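Brarkley College of Further Education
Bakery and Food Service, Level 2
Unit 13: Enriched Doughs and Topped Buns
Handout for session 2, prepared by Zdenka Papadopoulos

Purpose of the session

Students will prepare a batch of buns from an enriched dough, apply a scored biscuit topping, and set out the finished goods for assessment. The handout should be read together with the recipe card issued by Jolanta Duda in May. Students who do not have the card must collect one from the preparation room before the practical begins.

The dough

Each pair will work from 500 g of strong white flour. The dough is mixed until smooth, covered and left to rise until doubled in size. It is then divided into equal pieces and shaped into tight rounds, with the seam underneath. A slack round will spread sideways in the oven and the topping will slide towards the tray.

The topping

The topping is made from butter, sugar, egg yolk and soft flour, brought together quickly and chilled. It is rolled into discs large enough to cover the upper half of the bun. The crosshatch is marked with the back of a knife once the disc is in place. Cuts should be even and should not reach the dough. Egg wash is brushed on last, in a thin coat.

Marks are lost most often for topping that is too thick and for scoring done after the egg wash.

Setting out for assessment

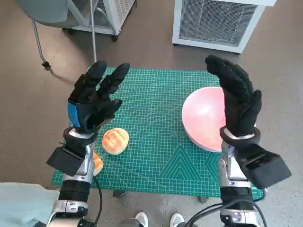 Presentation carries a share of the practical mark and is judged separately from flavour. Buns are to be set out with clear space between them, so that the assessor can look at each one from the side as well as from the top. A mat printed with a fine grid, such as the green one used with the golden bun and the pink dome, gives a convenient guide for spacing and for comparing widths. The browned, crosshatched surface should face upwards and be left undusted. Cutting mats are for display only; no bun is to be sliced on them.

Written work

Students will submit one page on the faults found in their own batch and the likely cause of each. Work should be handed to Uchenna Osagie at the start of session 3. Queries about marks should be addressed to Danuta Wróbel.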